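# Voicu two-finger bench arm: demonstration day at Flurnness

The Voicu is a bench-mounted arm with a two-finger gripper and a camera at the wrist. It is meant for sorting and tidying work with small, light parts. We sell it, service it and train people on it from our unit at Flurnness, and we hold a demonstration there every January for schools, workshops and anyone thinking of buying one.

## What you get

- Arm, base plate and controller
- Two-finger gripper with one set of fingers fitted and one spare set
- Wrist camera and cable
- Control software, installed before delivery
- Half a day of training at Flurnness or at your own site

The arm on its own is £3,315 including delivery on the mainland. The gripper fingers wear and are sold separately as a pair at £58. Fitting them takes one hex key, supplied in the box.

## The demonstration

Doors open at 9.30 am and the first run starts at 10. There is space for 50 people, so please book if you want a seat. You can stand at the back without booking, but the view of the bench is not good from there and most people end up watching the wrist camera on the wall screen.

The morning is given over to sorting. Leanne Marsden runs the bench and talks through each job as the arm does it. We use toy building bricks for this part. They are cheap, visitors can handle them, and the mix of sizes and angles in a heap is a fair test of any gripper. The arm is asked to pick from the pile and place in a bin with compartments. Some picks fail. A brick lying on its side with the hollow part facing out is harder to grip than one lying flat, and Leanne will show what the software does when it misses - it backs off, looks again and tries from another side.

After lunch we move on to visitors' own parts. Bring a small bag of whatever you need sorted, up to 7 different items. We can't promise a result on the day, but we can usually say whether the standard fingers will do or whether you would need a different shape. Please don't bring glass or anything oily.

Last year a group from Cullorton brought cable clips and spent most of the afternoon on them. The small clips were a problem with the standard fingers and the larger ones were fine.

## Setting up your own bench

Any flat, steady surface will do. Shiny tops can be used, though strong overhead light may need moving so that reflections don't fall in the picking area. Keep the bin low-sided at the front if you can, and leave clear space between the bin and the pile.
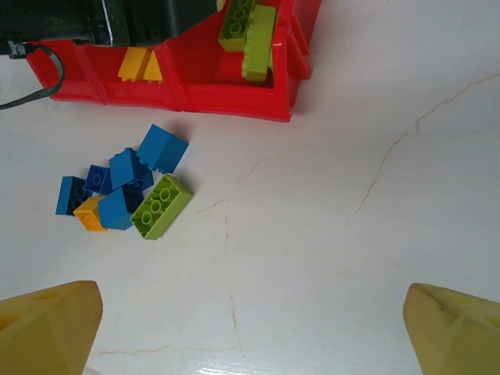
**Words: Valentin Toma** | Voicu sales and training, Flurnness

The seven large bricks in the pile are blue, yellow and lime green, with yellow and green ones in the red bin behind. Note how far apart the fingers are spread. That is the open position, and you should allow for it when you decide how close together to put things.

Scuffs on the finger tips are normal and don't affect the grip. Change the pair when a tip is chipped or no longer meets the other squarely.

## Booking and getting here

Book through the sales desk, giving the number in your party and whether you are bringing parts. Parking is behind the unit. The bus from Zokcombe stops at the end of the road.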